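## 3. Desarrollo del trabajo

El estudio trata sobre la cestería tradicional y su venta en ferias locales. En April visitamos el taller Hedegaard y pasamos un cuestionario de 13 preguntas a 87 compradores. Muireann Kavanagh redactó las preguntas y Þórarinn Kárason ordenó las respuestas.

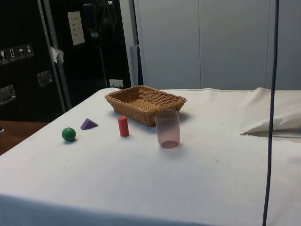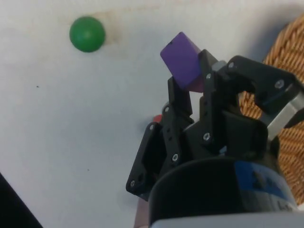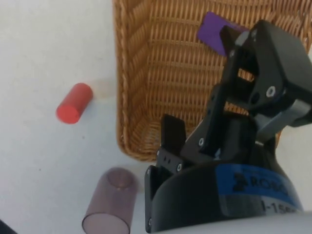 Cesta de mimbre rectangular, en las tres fotos.

La mayoría de los encuestados compra cestas para la cocina – sobre todo para pan y fruta. El precio máximo que aceptan es de 300 coronas, aunque en Usora las piezas pequeñas se venden a 200. Los artesanos opinan que esa cantidad no cubre las horas de trenzado.

### 3.1 Limitaciones

Faltan los datos de la feria de Arnix, que se suspendió por lluvia.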